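Mai, presque minuit

Je devrais dormir mais j'ai encore les jambes qui bougent toutes seules. Journée portes ouvertes chez Fenholm, enfin ! J'avais raté celle de l'an dernier à cause de mon genou et cette fois j'étais devant la grille avant l'ouverture, avec mon thermos et deux stylos, comme une gamine à la rentrée.

Le bus pour Văduva a mis un temps fou (travaux au pont, on descend tous, on marche, on remonte dans un autre bus). À l'arrivée, un badge en papier, un café très clair et un plan du bâtiment que j'ai tenu à l'envers pendant tout le premier couloir. On était huit dans mon groupe. Un couple de retraités qui connaissait déjà les lieux, trois lycéens, une dame en imperméable vert qui travaille dans l'optique, un monsieur qui n'a pas ouvert la bouche, et moi.

C'est Corina Munteanu qui nous guidait. Elle parle vite, elle marche vite, elle revient en arrière quand elle a oublié quelque chose. Je l'ai adorée. Elle nous a d'abord emmenés dans l'atelier mécanique, celui où on remonte les poignets des bras. Il y avait sur un établi une articulation ouverte en deux, avec le réducteur à l'air, et on avait le droit de tourner l'arbre à la main. Aucun jeu, rien, on aurait dit du beurre froid. J'ai tourné plus longtemps que tout le monde et la dame en vert a fini par me demander son tour.

Ensuite la cellule de tri. Un grand bras blanc derrière une vitre, qui prend des pièces sur un tapis et les pose dans des caisses. Très propre, très régulier, et j'avoue que c'est le moment où je me suis le moins amusée. Les lycéens filmaient. Moi je regardais surtout le tableau à côté, où quelqu'un avait noté au feutre les arrêts de la semaine avec leurs causes. « Étiquette collée sur la ventouse. » « Étiquette collée sur la ventouse. » « Encore l'étiquette. » J'ai recopié ça dans mon carnet, ça m'a rappelé l'imprimerie et nos bourrages du mois de décembre.

Après le sandwich (fromage, correct), la salle Hitstead. Je ne sais pas d'où vient ce nom, toutes leurs salles en ont un comme ça, j'ai oublié de demander. C'est là que Nelu Sandu nous a montré Nurkgate, leur logiciel de simulation, et là j'ai complètement perdu la notion de l'heure.

Je pensais voir un bras dessiné de loin, au milieu d'un quadrillage. En fait on choisit son point de vue, et Nelu travaille presque tout le temps avec celui du poignet : on a les deux doigts de la pince devant soi, en bas de l'écran, et tout le reste du monde arrive par là. Au début je n'y comprenais rien, tout penche. On ne sait plus où est le haut de la table. Puis l'œil s'habitue et on se surprend à tordre le cou pour mieux viser !

Nelu a plus de 300 décors dans sa bibliothèque, des tables, des bacs, des sols, des objets de toutes sortes. Il change la couleur d'un plateau comme on change de nappe. Il nous a expliqué qu'il préférait commencer par des formes très simples, sans motif, avant de mettre du bazar partout. La dame en vert lui a posé une longue question sur les surfaces transparentes, les reflets, ce que voit la caméra à travers une plaque teintée. J'ai suivi la moitié. Il était ravi, il est allé chercher une chaise pour elle et ils sont partis dans les indices de réfraction pendant que nous autres, on se passait la manette.

Parce qu'on a pu essayer - pas longtemps, mais chacun son tour. Une manette avec six axes, on pousse, on tourne, on ouvre, on ferme. L'un des lycéens a été très bon tout de suite, évidemment. Moi j'ai d'abord planté la pince dans la table. Puis à côté. Nelu a dit « doucement, en deux temps, l'orientation d'abord, la descente après » et je me suis répété ça tout bas. Au cinquième essai j'ai levé un petit cube. Un cube qui n'existe pas, j'en suis bien consciente, mais j'ai poussé un cri quand même et le monsieur silencieux a applaudi.

Je colle les deux vues ici, page de droite.

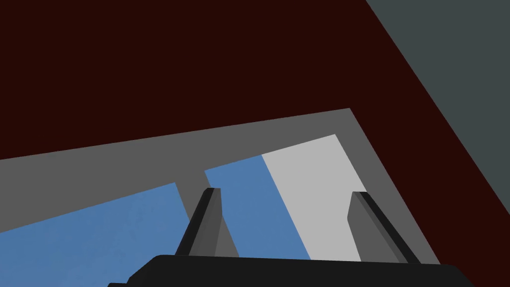 Vues du poignet dans Nurkgate, les doigts de la pince au premier plan.
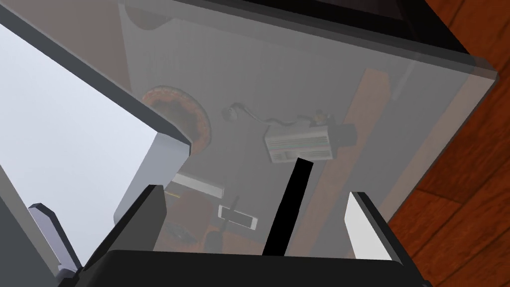 J'ai demandé à Nelu combien d'essais il fallait avant de passer sur le vrai bras. Il a ri et il m'a dit que ça dépendait du jour. Sur leur dernier exercice, ils en ont lancé 167 avant d'être contents, et sur le vrai matériel il a encore fallu reprendre la vitesse de fermeture. Il ne s'en cachait pas du tout, il nous a même montré le cahier. Corina passait la tête par la porte toutes les cinq minutes pour nous rappeler que le groupe suivant attendait. On a fait semblant de ne pas entendre.

À la sortie on pouvait laisser son adresse pour un après-midi d'initiation à la rentrée. J'ai mis la mienne en capitales, bien lisible, et j'ai ajouté celle de Lucie sans lui demander. Elle va râler et puis elle viendra.

Au retour, le même changement de bus au pont, mais la dame en vert était avec moi et on a discuté tout du long. Elle fabrique des filtres pour des microscopes. Elle trouve que les reflets sont encore un peu faibles dans leur logiciel, « un peu timides », elle a dit. Elle m'a écrit le titre d'un livre sur le dos de mon badge, avec une écriture épouvantable. Je crois lire « Optique » et ensuite un mot qui commence par un g ou par un y. À déchiffrer demain avec la loupe.

Penser aussi à :
rendre le parapluie de Mireille
écrire à Corina Munteanu pour la remercier, et lui demander pour le nom des salles
retrouver la vieille manette du grenier, celle avec le fil - je veux m'entraîner à descendre doucement.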